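Updated 2022-10-08

# Washing and drying bed linen in a small flat

These are the notes I give to new tenants at Prendstead, tidied up a bit. They assume one washing machine, no tumble dryer and one airer.

## Strip the bed and sort

Take everything off, including the mattress protector if it's due a wash. Shake pillowcases out and turn them inside out. Do up the buttons or poppers on the duvet cover, or socks will end up in the corners.

Wash sheets and duvet cover as one load and towels as another. Towels leave fluff on plain cotton, and it shows most on dark or mid colours.

## Treat marks first

1. Wet the mark with cold water. Hot water sets blood and sweat.
2. Rub in a little liquid detergent with your fingers.
3. Leave it for 14 minutes or so while you load the rest.
4. Don't rinse. Put it straight in the drum.

Old yellow marks on pillowcases need a longer soak, overnight in a bucket with oxygen bleach. Check the label before you use it on anything coloured.

## Load and wash

Fill the drum loosely. You should be able to get your hand in flat above the washing. A king-size duvet cover and a fitted sheet are enough for most machines.

40 degrees is fine for ordinary weekly washing. Use 60 after illness, if the label allows it. Skip fabric softener on towels altogether.

Set the spin to the highest speed the label allows. If the sheets come out in a ball, pull them apart and run the spin again.

## Dry indoors

Hang the fitted sheet over two rails of the airer with a gap between them, so that air gets up the middle. Turn it after 4 hours. Pillowcases go on the lowest rail, open end down.

Keep the door shut and a window open a crack. The flats at Flernedside have an extractor in the bathroom, so put the airer in there and leave the fan running.

Take the sheet down while it's still very slightly damp at the seams and fold it at once. It will need no ironing.

## Put the fitted sheet back on

Start with a corner at the headboard end, then do the one diagonally opposite. The last two corners will go on without a fight. Run your forearm down the middle to push the creases out to the sides.

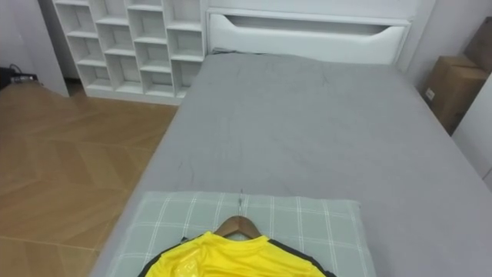 *A grey fitted sheet on the bed, looking towards the headboard.*

If a corner keeps popping off, the sheet is too shallow for the mattress. Measure the depth and buy the next size up. Zdeňka Koubek uses elastic clips under hers, and they do hold, but they're fiddly to fit.

Pillows go back last.
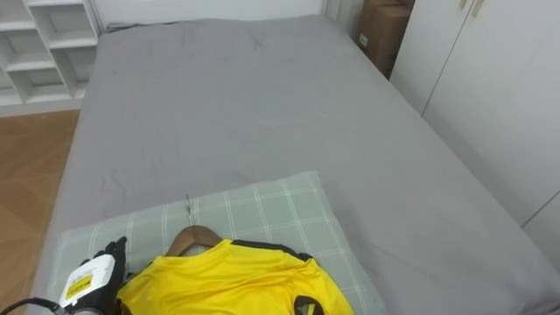 Spare sets should be bone dry before they go in a cupboard. Fold the sheet and duvet cover together and keep them inside one of the pillowcases, so the whole set comes out in one go. Swap to the lighter duvet in April and wash the winter one at the launderette, as it won't fit in a home machine.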